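Zindcombe open day: basin cleaning recordings

README, first proper version, 7/9/26

Hello! If you've landed here you probably came to the open day, or you know someone who did, or you searched for robot cleaning data and got lucky. This folder holds the recordings from the Zindcombe open day, when we had the humanoid cleaning a bathroom sink in front of visitors, and these are my notes on what's in it and what to watch out for. I wrote most of this on the train home and tidied it up afterwards, so forgive the wobbly order.

Why a sink?

I get asked this a lot. Everyone expects a robot at an open day to wave, or hand out sweets, or walk up some stairs. We did the waving one year and people filmed it for a minute and wandered off. A dirty basin holds a crowd far better, because every single person there has cleaned one and has strong opinions about how it should be done. I had a very long chat with a couple who disagreed about whether you do the taps first or last (I'm firmly on the side of last, and I lost).

It's also a properly awkward job for a robot. A basin is curved all over, it's shiny, it's white on white, and the tap is in the way of almost every nice straight wipe you might plan. Cloth is a nightmare too. It changes shape whenever you pick it up, so the grip you used a minute ago is no good now. And the dirt is thin and flat, so depth sensing doesn't help you find it and you're left relying on colour.

For the marks we wanted something dark that would show up well on camera and for people standing at the back. You get streaks, blotches and little specks all in the same bowl, and the specks are where the interesting failures are. A big smear is easy to spot and easy to go after. A tiny dot up the slope of the bowl gets missed again and again, by the robot and by me when I was doing the labels.
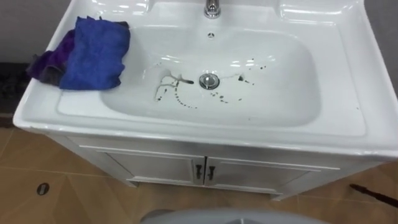

Do I need a robot of my own to make use of the recordings?

A laptop is plenty for most of what people do with them. The video and the labels can be used by themselves for finding dirt or judging whether a surface is clean, and you only need the arm data if you're working on movement.

What's in the folder

There are 300 short clips, each one a single go at the sink or part of one. Of those, 38 come from the open day itself and the rest were made in August while we were practising. The practice clips are calmer and, I think, more useful. The open day ones have more stopping and starting, as I kept pausing to answer questions, and I've left the pauses in.

Each clip has its own folder with the video, the joint positions, a small text file of labels and a notes file. The notes file is sometimes empty and sometimes far too long. One of them is mostly about lunch.

Clips are capped at 60 seconds. If a go ran over, it carries on in the next folder with the same name and a letter on the end.

The labels

I did these by hand with help from a friend at Clarkinitz, using a little tool we call Skillis. Each mark in the bowl gets a rough outline and one of three names: streak, blotch or speck. We ended up with 1,000 outlines and then stopped, partly because it was a nice number and partly because my wrist hurt.

Please don't lean too hard on the line between blotch and speck. We argued over it, changed our minds halfway through, and I haven't gone back to fix the early ones. If your results depend on that difference I'd merge the two.

Reflections are the other trap. The glaze and the chrome both catch the ceiling lights, and a first-pass detector loves to call a bright highlight foam. I left a few clips in where the lighting is especially harsh, and they're marked "glare" in the notes.

How the day went

Really well, I thought! We'd set up with the robot standing at the side of the vanity, which gives it less reach across the bowl than standing in front but lets visitors see what's going on. I'd do it that way again. The talk I gave beforehand was too long (sorry, front row) and I rushed the bit about safety, so there's a fuller version of it in the docs folder.

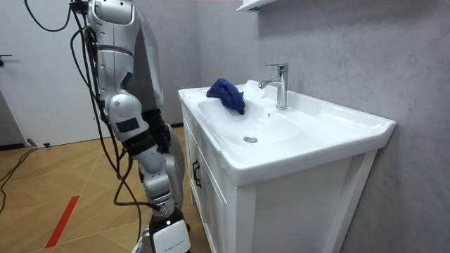

The questions were the best part. A boy wanted to know if it could do his bedroom. Someone who cleans offices asked how it would know when to rinse the cloth, and I had to admit that we tell it. She then gave me a much better rule than the one we'd been using, and I've put it on the list for the next round.

Known problems

A few clips start late, with the arm already moving.

Two views of the same go can be slightly out of step. Line them up on the first clear arm movement before you compare anything.

The joint positions are in radians in every clip except the very first batch, where they're in degrees. I know. There's a script called fix_units in the tools folder, so run that first.

Sound has been taken out of everything, so don't go hunting for it.

Using it

Use it for teaching, research, your own tinkering, whatever you like. If you publish something, please call it the Woldegiorgis basin set so that people can find their way back here, and send me a link if you remember. Corrections to the labels are very welcome. Put them in a plain text file with the clip name at the top and I'll add them in when I next sit down with it.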